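# "The Soup Comes Last": A Morning With Lamisi Amegashie

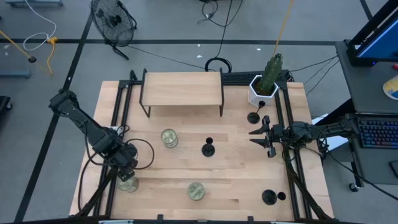
*Words by the Akpalu newsletter's food and neighbors columnist*

I showed up hungry, which was a mistake, because Lamisi Amegashie doesn't feed anybody until they've worked. She had me peeling ginger inside of five minutes. "You can talk and peel," she told me. "My grandmother could talk and peel and yell at my uncles."

If you don't know her yet, Lamisi runs Drotero, the little lunch counter on Bramadden Street with the green awning and the line out front every Tuesday. Tuesday is groundnut soup day. I've been standing in that line since last January, and I finally got up the nerve to ask if I could come in early and bug her with questions. She said yes before I got to the end of the sentence!

The soup starts with peanuts, and she roasts her own. I asked why she doesn't just buy a good natural peanut butter (that's what I do at home, please don't write in). She laughed at me for a while.

"I tried that the first month. I was tired, I had just signed the lease, I thought, who will know? My mother knew. She was visiting from Kumasi and she took one spoon and put it down and asked me if I was sick."

So now it's raw peanuts in a low oven, skins rubbed off in a dish towel, then ground until the oil comes up. She doesn't set a timer for any of it. She goes by smell, and I have to say I stood right next to her sniffing away and could not tell you what changed, but something did, because she crossed the kitchen mid-story and pulled the trays.

Before Drotero she spent years doing payroll for a shipping company. I wanted to know if she missed it.

"I miss the chair," she said. "I had a very good chair."

She started cooking for other people by accident. A friend from church had a baby, Lamisi brought over a pot, and the friend's sister wanted a pot, and then somebody's office wanted lunch. For a while she was cooking out of her apartment kitchen on Saturday nights and driving the food around with the pots belted into the back seat. "I took one corner too fast by the Pludari building and I smelled tomato in that car until I sold it. I think the man who bought it still smells it."

The first week at the counter she sold 177 bowls. She has the number written inside a cabinet door in marker, and these days a good week is 440. I asked if she was going to write that one up too. She pointed with the knife. It was already there, a little lower down, with a smiley face her niece had added.

We got onto pepper, and this is where she got serious. She uses Scotch bonnets and puts them in whole, then takes them out when the soup "has learned enough." People ask her all the time to make it milder. She won't, but she'll give you extra rice and she won't charge you for it. "If you want to cry, cry. There are napkins."

I asked what she'd tell someone trying this at home for the first time.

"Cook the tomato longer than you want to. You will look at it and think, it's done. No. Go and call your sister. When you come back, it's maybe done." And the peanut paste? "Thin it first with hot stock, in a bowl, and stir it smooth. Then it goes in the pot. If you drop it in cold like a rock, you'll be chasing lumps all afternoon, and don't call me."

She wants to add a second soup day, probably light soup with fish, but she's holding off until she finds a supplier she likes. The last one sent her three boxes of something she described only as "an insult." She also wants a bigger stove. She wants, and she lowered her voice for this part, to close on Mondays and sleep.

By eleven the smell had gotten out to the sidewalk and people were leaning on the glass. Lamisi wiped her hands, looked at my pile of ginger, and moved about half of it back to my side of the board. "There's still skin on these," she said.

I got my bowl at 11:20. Extra rice.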